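Clakex hand-held gripper: do the soft fingers hold thin plastic?

Posted 9 November 2020 in Grippers and Hand Tools

I'm thinking of ordering the Clakex hand-held gripper kit for our shop in Skernville. We want to record people picking up kitchen items by hand before we pay for an arm. The seller's page only shows it on blocks and cans. Does it work on measuring cups and other thin plastic things? Also, is the $261 kit worth it over the $176 one?

Flamia

Leobardo Contreras

We've had the $261 kit for 7 months. The only differences are the second set of fingers and the longer camera cable. The fingers do wear, so I'd get the bigger kit if you plan to use it every day.

Thin plastic is fine if you set the grip stop first. Out of the box it closes too far and will bend a light cup. What works for us:

1. Back the stop screw out until the fingertips just touch, then give it one more half turn.

2. Take measuring cups by the rim and let the handle hang free. Keep the lift low until you trust the grip.
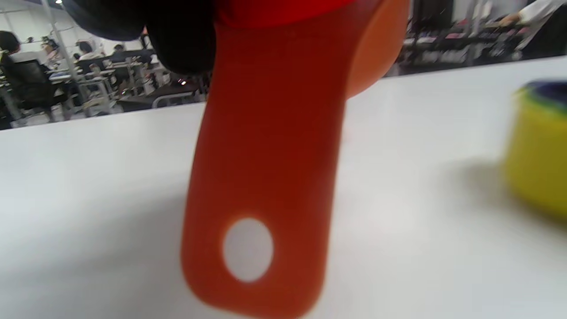
3. Wipe the fingers with a damp cloth at the end of the day. Dust makes them slip on smooth plastic.

Metal spoons are harder. We drop a fair number of those.

Chukwu

No idea about cups, but shipping took 12 days and the manual in the box was for the older model. Ask them to email you the new one.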